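4.2 Procurement and budget

Our first budget, drafted in October, had a line for arms and a line labelled "other".

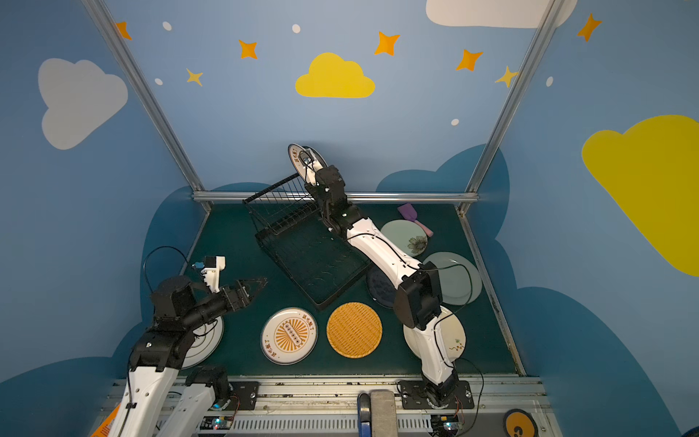
"Other" won. The two arms came from Vornavus at the quoted price, and we had set aside $3,000 for mounts, cabling and spares. Cheng and Wei (the second and third authors) spent that on mounts and cabling. A further $3,000 was moved from travel, to the lasting grief of those who travel.

Figure 2. Bimanual cell during the dish-rack task, right gripper holding a plate above the rack.

Stunar and Kirnitz both quoted for a complete cell, with a service plan priced like a small cottage. We bought in pieces instead – cheaper on paper, and slower in every other respect. The final order sheet ran to 101 lines. Labs planning a similar purchase should budget for grippers separately and ask early who pays the freight.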